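Can a robot clear the table yet?

I do the washing up by hand, every night, and I've wanted a machine to take it off me since I was eight. So when Tomás Cardoso asked me on Thursday whether robots could do chores yet, he got a much longer answer than he wanted!

My short version is: some of them, slowly, and mostly in simulation first. I love this part of it. You can give a pair of arms one dull job, say sorting out stacked pans, and let them have 600 goes at it before breakfast without chipping anything. I've been reading up on a little project called Skusside which works like that, and I've spent far too many evenings on it.

Pans and other round things on a plain brown table, all simulated:
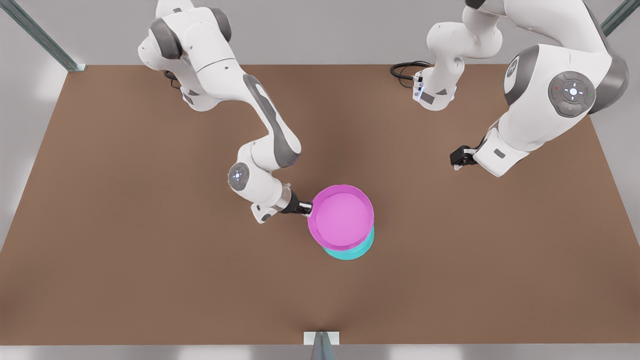
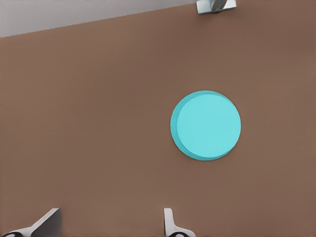
What gets me is how much is hidden inside a job like "put the pans away". You and I grab a rim without thinking (usually while talking, in my case). A machine has to choose where to hold it, how hard to squeeze, and what the other arm should be up to meanwhile. Then real kitchens add grease, wet hands, a cat...

Shop floors are further along, I think. Tomás used to pack boxes at Talpur and he says the same box came past him 700 times a shift, so of course a machine could learn that. My cupboards are never the same two days running.

Still, I'm more hopeful than I was in March. I'd happily put up with a slow one, as long as it did the roasting tin. Next time I want to have a go at folding towels, which looks properly hard.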